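Gorkska

Gorkska were an extreme metal band from Hobart, Tasmania, formed in 2009 by guitarist Hendrik Kruger and drummer Darmawan Subramaniam. Their early recordings mixed black metal with slow, doom-influenced passages, and later ones moved closer to crust punk. The band released two demos and three albums before breaking up in 2019.

History

Kruger and Subramaniam met while working at the same printing business and began rehearsing in a garage in Moonah. Vocalist Catinca Onu joined a few months later. The first demo, Ustside, was recorded over a weekend on a four-track machine and dubbed onto 100 cassettes, most of which were sold at shows in Hobart and Launceston. A second demo followed the next year, by which time Austra Tamošiūnaitė had taken over on bass from Kruger, who had played both parts on the first tape.

The debut album, Polat, was issued on vinyl by the Melbourne label Guvia in 2012. It was recorded by Zerrin Dağdelen, who also played keyboards on the closing track and went on to produce the other two albums. Reviews in fanzines were mixed. Several praised the drumming but found the vocals buried, and Dağdelen remixed the album for its CD edition. 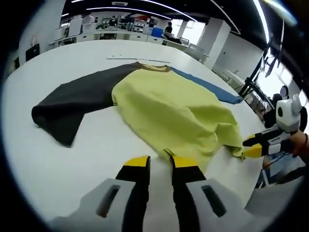
Merchandise was handled by the band members themselves, and for most of their career it paid for their ferry crossings to the mainland. Kruger printed the early shirts at work after hours, always in white ink on black. For the second album the band switched to raglans, and colours varied with whatever blanks the supplier had left over, so a pale yellow-green body with a charcoal sleeve could be sold beside plain grey. Collectors tend to prefer the black shirts, which were printed in smaller numbers.

Musical style and lyrics

The demos are built on tremolo-picked guitar and long repeated sections, with little bass in the mix. From the second album onward the songs are shorter and the tempos faster — only one track on the third album runs past five minutes. Onu wrote all of the lyrics, in English and Romanian, mainly on the subjects of drowning, whaling stations and the Southern Ocean.

Breakup

Tamošiūnaitė left in February 2019 to move overseas. The remaining members played one more show as a trio and announced the end of the band on March 20, 2019. Subramaniam and Dağdelen have since recorded together as a drone duo. A compilation of both demos was later pressed by Guvia in an edition of 479 copies, with liner notes by Onu.

Discography

Ustside (demo, 2010)
Second demo, untitled (2011)
Polat (2012)
Salt Ledger (2014)
The Lee Shore (2017)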